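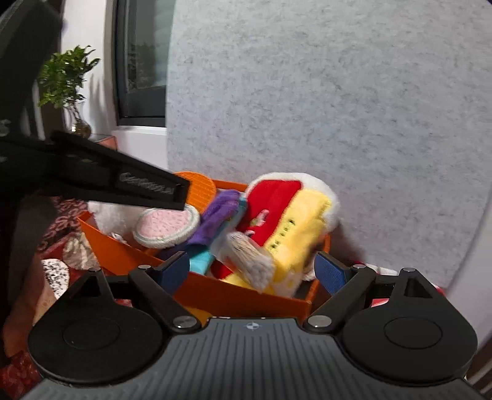
Progress report no. 2 – Evaluation of the Skedari hand-held gripper kit
Prepared by: Janka Kopecký, Stemum
For: Vilém Procházka
Date: 7/21/24

Dear Vilém,

Please find my second report on the Skedari kit, which we rent from Gonus for the sorting study. I write it in the same order as the first one, so you can compare. The parts about cost are at the end.

1. Work done in this period

We finished the training of both operators, Ctibor Kopecký and Matúš Bartoš, and we moved from hard objects to soft ones. In the first period we used cups, boxes and tools, and the kit had few problems with them. Soft goods are the main interest of our customer, so I decided to start them two weeks earlier than we planned.

The task is simple to explain. The operator holds the gripper by hand, takes one item from the box, puts it on the table and then returns it. One session has 30 such cycles, and after it the operator must rest his wrist. The items are plush toys, small fabric pieces, crochet work and some stiff round pieces, mixed together in one shallow box.

Until now we have 2,364 recorded cycles with soft goods. Peter Havlíček checked them all and removed the ones with a wrong start or a missing end from the list for analysis. They are still kept on the disk.

2. What we found about the kit

The blue finger pads are the best part of the product. The texture holds fabric well and we did not need to press hard. With thin fabric, the operator must come from the side and take a fold. When he comes straight from the top, the pads often close on nothing.

Plush toys are easy to lift but not easy to put down. The long fur stays between the pads for a moment and the toy turns. Ctibor learned to open the fingers slowly and this helped. Matúš has still some trouble with it.

Tassels and fringe are the most difficult. Single threads go between the linkage and the bracket, and twice we had to stop and pull them out with tweezers. The manual from Gonus says nothing about this. I wrote to them and they promised a thin cover for the linkage, but I have no delivery date.

The screws at the pivots became loose during the second week. We tighten them now every morning. It takes a few minutes and I do not see it as a serious fault, but in a purchased product I would expect a better solution.

The weight is acceptable. Both operators say that the handle is good for a big hand and a little thick for a small one. I tried it myself and I agree with them.

3. Problems and delays

We lost three working days when the charger failed. Gonus replaced it without discussion, but the parcel came first to the old address of our office. I corrected the address in their system.

The camera view was too dark in the late afternoon, so we record soft goods only until four o'clock. This makes the working day shorter and I ask you to consider a small lamp. Peter has found a suitable one.

4. Cost

The rent is paid to the end of July. The spare finger pads were included in the price. The only extra cost was the tweezers and cleaning cloths, which I paid from the office money.

5. Next steps

– Record the same task with the new cover, if it arrives in time.
– Let Matúš repeat the plush part with slower opening.
– Compare our kit with the older gripper of the Bartoš company, which they agreed to lend for 30 days.
– Ask Gonus for the purchase price with and without the service contract.

My opinion today is that the kit is good enough for toys and folded fabric, and not yet for anything with loose threads. I would not sign for a purchase before we test the cover. If you need to decide sooner, a rent extension of one month is the safer way.

I need your answer about the lamp and about the extension before the rent ends.

With regards,
Janka Kopecký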